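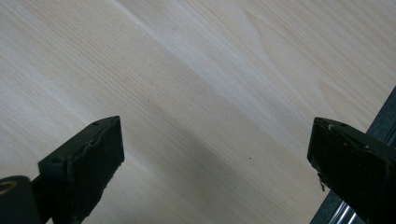

Item 2: the pale wood top, with the speck.

Rewi Shared Workroom -- users' meeting, September

In the chair: Glenys Kerslake. Minutes: Khanyisile Maluleke. Apologies were received from 3 members, one of them after the meeting.

1. Last minutes
Agreed, once "varnish" had been corrected to "vanish" in the paragraph on teaspoons.

2. Wood surface
Discussion of the small dark dot took up most of the first half hour. Glenys thinks it is a knot. Khanyisile thinks it is ink. A third view, that it is a dot and could be left alone, was noted and got little support. All agreed the grain is handsome, especially the pointed arch where the lines come together, and that the rest of the surface is clean.
Sanding was proposed and voted down. One wipe with a damp cloth is allowed before the next meeting, by Glenys, with a witness.

3. Finish
Two quotes in. Okinari wants $181 for oil, applied. Dultarent wants $51 for a tin and wishes us luck. Members liked the second price and the first arrangement. Khanyisile to ask Okinari whether they would apply somebody else's tin.

4. Coasters
The rule stands. It was pointed out that we own 4 coasters and a good many more mugs. Glenys will look for more at the Bistusus sale, plain ones, no slogans.

5. Any other business
The window latch -- again. Carried over.

Closed at 8:40 p.m. Next meeting in October, same room, bring your own mug.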